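Can a robot clear a table yet, or is it still all demo?
posted in Home Automation, June

My brother-in-law swears a two-armed machine will be doing our dishes soon. I keep seeing simulator pictures like the ones below and I'm not sold. Would you pay 2000 dollars toward one? 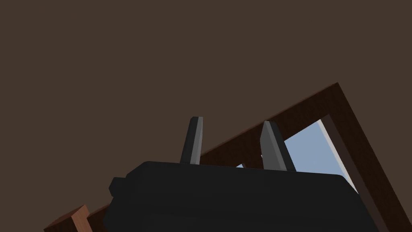
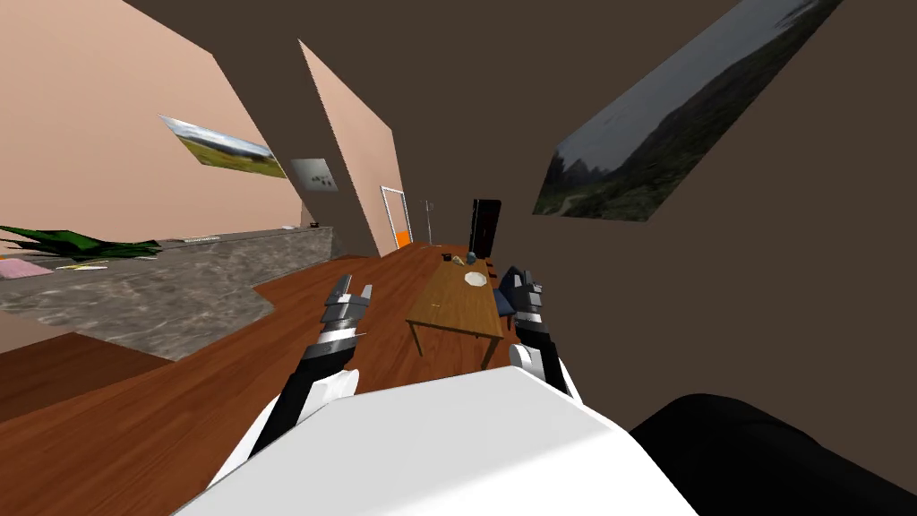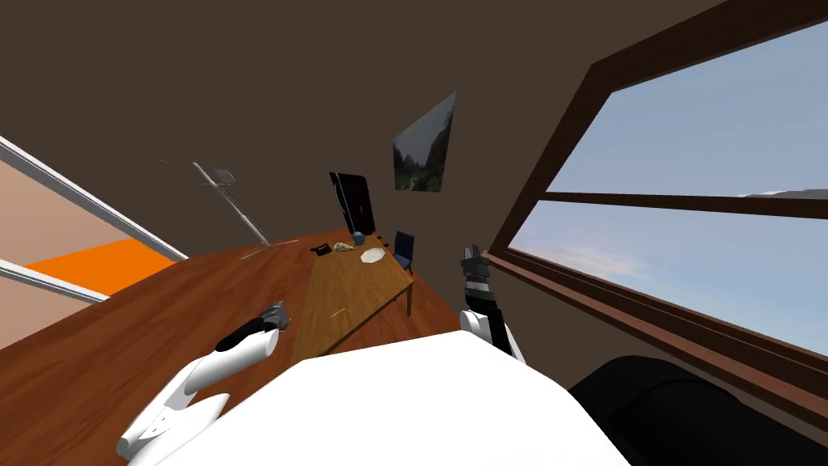
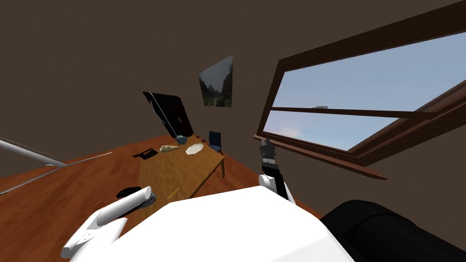

Simulated room. A plate on a wooden table shows in the last three.

Turnwood
No. A plate in a simulator weighs whatever somebody typed in. Ask for 500 tries in a real kitchen with gravy on the plate, and ask how many got broken. When I asked a salesman that, he sent me a brochure.

Brusteck
lol just buy a dishwasher

Ortner
I'm a bit less gloomy. Our shop has an arm that loads one part into one fixture, and it's fine as long as the part never changes. It did 276 on its best shift, with a guy standing next to it for most of them. A dinner table is different every night. Keep your 2000 and ask again when they'll let you try one at home for a month.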